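Thursday, late

Gravar is up! Not finished, not pretty, but up, both arms loaded, both grippers answering, and the drawer cell running from a clean start without me holding its hand. I've been grinning since lunch. Kirsty says I said "look at that" so many times she stopped looking.

I want to get today down while I still remember which change did what, because last time I rebuilt a simulated cell I wrote nothing and had to work it all out again in July.
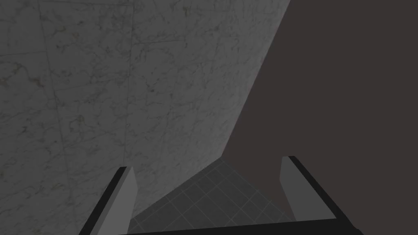
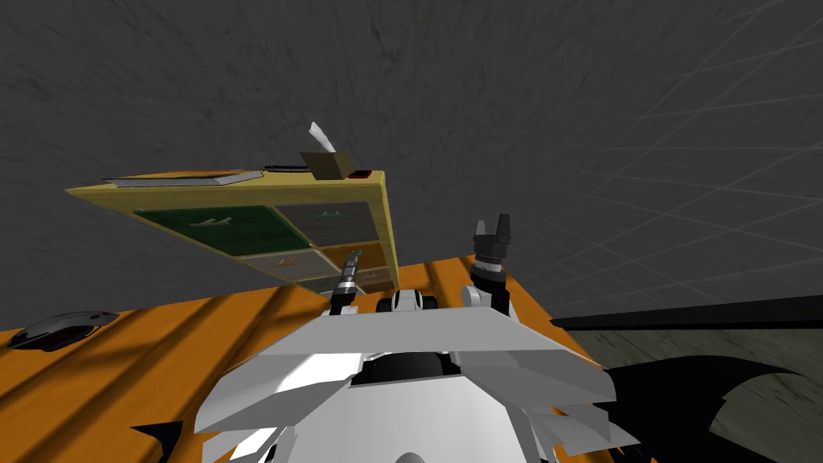 First the open gripper by the marble wall, then both arms with the drawer cabinet.

Started at 8 with the right wrist. It has been doing the silly thing all week where you ask for a tiny turn one way and it goes the long way around, nearly a whole revolution, with the fingers swinging past everything. I had blamed the planner. I had blamed the gripper model. I had even written a slightly snippy message to Imogen about the gripper model (sorry, Imogen). Then I printed the raw joint value at startup and there it was, 359, where every other joint was sitting politely at or near zero. The home pose was saved in degrees going all the way around, and the controller wanted it on either side of zero. So as far as Gravar was concerned, home was a full lap away and it was being very obedient about getting there.

The fix was one line. Line 127 of the arm file, if I ever need to find it again. I put the wrap in there and not in the home pose, so it will catch the next person who saves a pose the same way, who will be me.

Reloaded, sent the wrist home, and it hardly moved. Beautiful! I did it again just to watch it hardly move.

After that, fingers. The two-finger gripper on the right arm has been opening unevenly, one finger leading and the other catching up, and when you close on a drawer handle that lag is enough to nudge it sideways. I'd been treating them as two separate joints with the same command. Kirsty came over with her tea and asked why I didn't just couple them, one finger driven and the other copying it, and I had no good answer, so we did that. It took ten minutes. I dropped the damping too, then brought half of it back when the fingers started to buzz.

I like checking a gripper from close behind the fingers, with the pads facing each other and the gap open. You can see so much. If one side leads, you spot it right away against straight lines, and the floor tiles are wonderful for that. I ran open and close over and over and they now meet in the middle as far as I can tell. Need to measure it properly tomorrow instead of squinting.

Lunch was leftover rice at the desk. Worth it.

Afternoon was the left arm, which I'd been putting off. That one carries the slender dark gripper, a completely different shape from the right, and I had copied the collision shapes across from one side to the other when I first set up the cell. Of course I had. So the solver believed the left arm ended in a pair of fingers and kept refusing perfectly good poses near the lower drawers. I threw the copied shapes out and made a proper simple one, a capsule down the length of it, nothing clever. It accepted nearly all the poses it had been turning down.

Then the cabinet. I love that cabinet, with its yellow frame and its drawers in different colors. It makes it so easy to talk about. "Try the green one" beats reading out a joint name every time. The slides were much too stiff, and I'd set the friction back when I was testing with no handles at all. I softened them until a drawer would move with a gentle pull and stop when the pull stopped. Too soft and it coasts open, which looks haunted.

I also left all the clutter in place – the tissue box and the book up on top, the mouse on the table. Imogen wanted it cleared for testing, for speed, and I see her point, but the arms will have to live with clutter sooner or later and I'd like to find the bumps now. We agreed that I keep it in and she gets a bare copy on the Tennant machine for her timing runs. She named her copy Kasura, which is a far nicer name than anything I'd have given it.

At 4 I pressed go on the long check. 20 resets, both arms home, both grippers open and closed, one drawer out and back in. I told myself I wouldn't watch. I watched all of it. 2 failures, both on the same drawer, the low one that the left arm has to reach around its neighbor for. Everything else went through!! On Monday it couldn't do one reset without flinging a wrist.

I think the low drawer is a reach problem and not a gripper problem. The torso could come forward a touch, or the table could go back, and I'd rather move the torso, as half the saved poses depend on that table. Kirsty thinks I should try tilting the elbow out first. She's usually right about elbows.

Sent a note around to the rest of Brutholm saying the cell is usable if they're kind to it. Got a thumbs up and a request for more drawers.

For tomorrow: measure the finger gap, elbow out on the left arm, rerun the low drawer by itself, save the home poses again with sensible numbers, apologize to Imogen about that message. Back up the arm file before touching anything. Bring actual lunch.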